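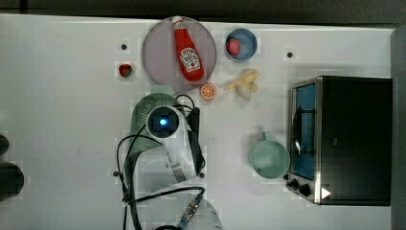 Prisura play food and dishes, with the green colander.

Prisura Play Kitchen Set
Sold by Gullberg

A pretend pantry for cooks who have never once wiped a counter. The banana is pale yellow, the orange comes as a slice, and the strawberry keeps its leafy top through any number of soups. There is a red ketchup bottle too – long enough to take up most of the dinner plate, which matches how our testers serve it.

The small blue bowl holds one round red thing comfortably. The colander drains nothing, very thoroughly.

Pieces in the full set: 24
Order no.: 153
Price: $30
Ages: 2 and up
Care: warm water, mild soap, air dry

Missing a strawberry? Write to Lorna Rennie in spare parts. Check under the couch first – she will ask.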